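Bon. Fil sur la réédition de Woltmont, vu que trois personnes m'ont demandé en mp si ça valait le coup. Je fais vite j'ai un train

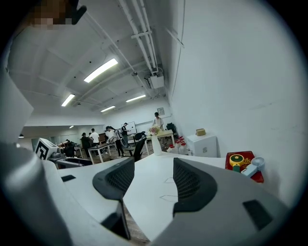
1/ Woltmont pour ceux qui débarquent : jeu de négociation, 3 à 5 joueurs, des marchands de sel qui se disputent une vallée. Première édition introuvable depuis des lustres, 152 cartes, règles imbuvables.

2/ La nouvelle sort chez Bromine. 39 euros. J'avais peur pour le prix, ça va.

3/ Les règles ont été réécrites par Sherif El Ouafi et ça change tout. 21 pages avant, 6 maintenant. SIX. Avec un exemple de tour complet dès la deuxième page, merci

4/ Ce qui n'a pas bougé : les promesses. Tout ce que tu promets à la table peut être trahi, sauf si tu poses un sceau dessus. Et des sceaux t'en as jamais assez. Toujours aussi méchant, toujours aussi bon.

5/ Ce qui a bougé : la phase d'hiver. Avant on passait vingt minutes à payer l'entretien des mules. Maintenant un seul jet, une seule perte, on repart. Les puristes vont raler. Pas moi

6/ Par contre l'extension Uvthorpe est mélangée au jeu de base. Même dos de cartes, un symbole minuscule dans le coin pour les distinguer. Pour une première partie il faut tout trier à la main, j'ai pesté

7/ A trois joueurs : bof. Deux s'allient, le troisième regarde. A quatre ça respire, à cinq c'est le chaos mais le bon. Durée annoncée 90 minutes, comptez deux bonnes heures si votre table aime parler

8/ Mon frère a scellé un pacte avec moi au deuxième hiver et a passé le reste de la partie à l'honorer en me ruinant. Légalement. J'en suis encore malade

9/ On me demande si c'est mieux que Jaiswal. Pas pareil – Jaiswal c'est du calcul, tu peux gagner sans ouvrir la bouche. Ici si tu te tais t'es mort au troisième tour.

10/ Le matos : plateau correct, pions correct, thermoformage nul. Rien ne tient en place une fois les cartes sous pochettes. Je suis passé aux sachets zip comme tout le monde

11/ Donc : oui si vous avez un groupe de quatre qui supporte de se faire trahir. Non si vous jouez surtout à deux, il y a une variante mais elle est là pour remplir la boite

12/ Réimpression prévue en septembre d'après la boutique, donc pas la peine de payer le double en occasion. Attendez.

13/ Ah et la piste de score commence à 1, pas à 0. On s'est fait avoir tous les quatre. Voilà, train, je lis vos réponses ce soir

Retour en haut – Contact – Mentions légales – Tous droits réservés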